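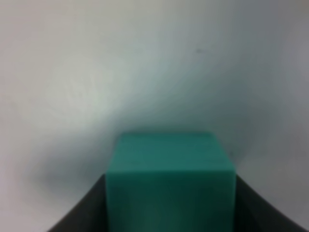
Teal cube between the gripper fingers, wrist camera view.

About Sanen

10 Jun 2020
By the Sanen documentation team
1,124 shares | 20 comments

Sanen writes control and perception software for robot arms with two-finger grippers. We do not build arms, grippers or cameras. Customers bring their own hardware, and we supply the layer between the vendor's motion controller and the task program. Most of our work is on grasping: finding a part, choosing a pose, closing on it, and deciding from the camera and the motor current whether the part is held.

The company began as a contract group writing drivers for one integrator in Brurley. The drivers shared a trajectory interpolator and a logging format, and those two pieces were the first code we licensed separately. The interpolator has been rewritten twice. The logging format is unchanged except for a wider timestamp field, and old logs still open in the current viewer.

What we make

Filutano is the runtime. It runs on a Linux PC next to the robot controller and streams joint targets over Ethernet. The planner, the grasp monitor and the camera pipeline are separate processes that exchange messages through shared memory. If the camera pipeline stops, the arm finishes its current segment at reduced speed and holds position. The operator has to clear the fault by hand. We get regular requests to make this automatic and have declined them.

Bashir is the offline tool. It replays logs, steps through camera frames alongside joint positions and gripper width, and lets an engineer mark the frame where contact was made. Marked logs can be exported for training or used as regression tests. The current regression set holds 1,562 marked grasps, and every Filutano release is replayed against all of them before it ships. A release that changes the verdict on any grasp goes back to the developer with the log attached.

Perception at the wrist

A wrist camera is close to the part and moves with the gripper, so the fingers stay in nearly the same place in every image. The grasp monitor uses this. Finger outlines are stored as a mask for each gripper, and the monitor looks at the area between them.

Solid-colored cubes are our basic test part. The top and front faces of a cube differ in brightness even when the color is the same, and the edge between them gives a usable estimate of tilt. A pale background keeps segmentation simple, though soft shadows on it can still pull a threshold the wrong way. Small specks are filtered by area. Focus is a standing problem at short range: a lens set for the approach is often soft at the grasp, so the edge fitter is tuned for blurred edges and reports a confidence value with each fit.

Color thresholds are kept per site and are not shared between customers. Lighting varies too much. Bashir has a calibration page that builds the thresholds from a short recorded sweep of the workspace.

How we work

Development is in C++ for anything in the control loop and Python for tooling. Code that runs inside the loop may not allocate memory after startup, and the build fails if it does. Planner changes are reviewed by two engineers, one of whom must not have worked on the planner in the previous release.

Releases are numbered by build. A long-term support branch is cut each December and receives fixes only. Sites that run production lines are advised to stay on it. Features go to the main branch, where message definitions can change between builds; the converter in Bashir handles logs but does not handle custom plug-ins.

Support covers Filutano, Bashir and the supplied drivers. It does not cover safety-rated functions, which belong to the robot controller and the cell's own safety circuit. When reporting a fault, attach the full log and the gripper mask file. Screenshots of the viewer are not sufficient.

Evaluation licenses run for 75 days and include the full runtime with no speed limit.

Recent items
Filutano: changes to the shared memory layout
Marking contact frames in Bashir
Making a finger mask for a new gripper
Brurley office: delivery entrance and parking
Long-term support branch policy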